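Gulent Road Allotment and Garden Association
Minutes of the November general meeting
Held in the Dadodport branch library, downstairs room, 7:00 p.m.

Present: the chair, the secretary, plot holders and two people from the waiting list. Apologies were received from the water officer, who sent a written report.

1. Minutes of the last meeting

Approved with one correction. Under item 4, "north fence" should read "north gate." The fence was not discussed.

2. Matters arising

The north gate now has a new latch. The old padlock still works and the key number has not changed. Members are asked to lift the gate slightly when closing it.

The letter to the city about the storm drain on Gashi Street has been sent. No reply yet. The secretary will write again before the next meeting.

3. Water

The written report was read out. The water bill for the season came to $701, higher than last year. The water officer puts most of the increase down to the dry spell in late summer and to the hose at the lower standpipe, which was found running overnight more than once.

There was a long discussion about timers. One member offered to fit a mechanical timer to the lower standpipe at her own expense if the association pays for the connector. Agreed. Another member asked whether the upper standpipe could have one too. It was decided to try one first and come back to it in spring.

The water will be turned off at the main on the last Friday of the month. Anyone who wants to fill barrels should do so before then. Hoses left attached to the standpipes will be taken off and put in the shed.

4. Rents

The chair proposed keeping the rent for a full plot at $92. A member said the water bill should be passed on and proposed $125 for full plots, with half plots staying as they are. Several people spoke against such a large rise in one year. On a show of hands the rent stays at $92. The rent will be looked at again when next season's bill is in.

Payment is due by the end of January, by check or in cash to the secretary. Please write the plot number on the envelope.

5. Compost and wood chips

The delivery from Remum was short again. The driver left one load at the bottom of the lane where it blocked the turning space, and it took most of a Saturday to move. The secretary has asked for the next load to go by the tool shed.

Diseased tomato plants and bindweed are still going into the shared heaps. Signs will be put up. Several members felt signs had made no difference before, but no other proposal was made.

6. Plot inspections

Two plots are badly overgrown. Letters have gone to both holders. One has answered and asked for time until March on account of illness, and this was agreed. The other has not answered. If nothing is heard by the next meeting the plot will be split in half and offered to the waiting list.

The shed on the corner plot is leaning onto the path. The plot holder was present and said he would take it down before the frost.

7. Seed order

The group order closes two weeks after this meeting. Forms are on the shelf in the tool shed. Onion sets and seed potatoes are ordered separately, and the form for those will come out in January. Members who want garlic should buy their own, as it is too late for the group order.

8. Any other business

A member asked for the wheelbarrow with the flat tire to be repaired or thrown out. The chair will look at it.

It was asked whether dogs are allowed on the site. They are, on a lead.

The page of photos on the notice board website is to be updated. Members with pictures should send them to the secretary.

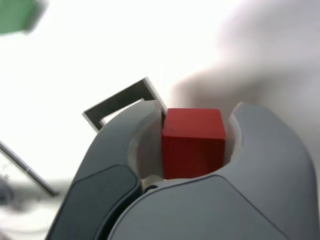 The red cube.

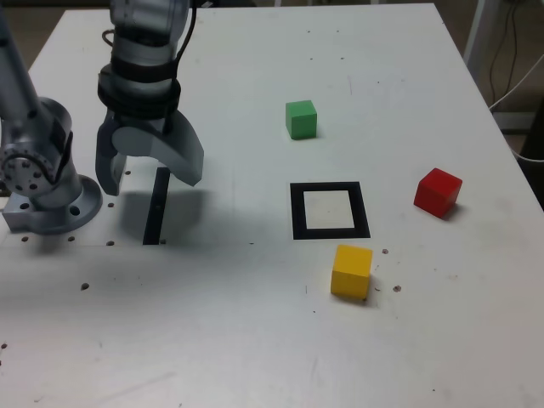
9. Next meeting

February, same room, 7:00 p.m. The room has to be cleared by 8:45, so items for the agenda should reach the secretary a week ahead. The meeting closed at 8:35 p.m.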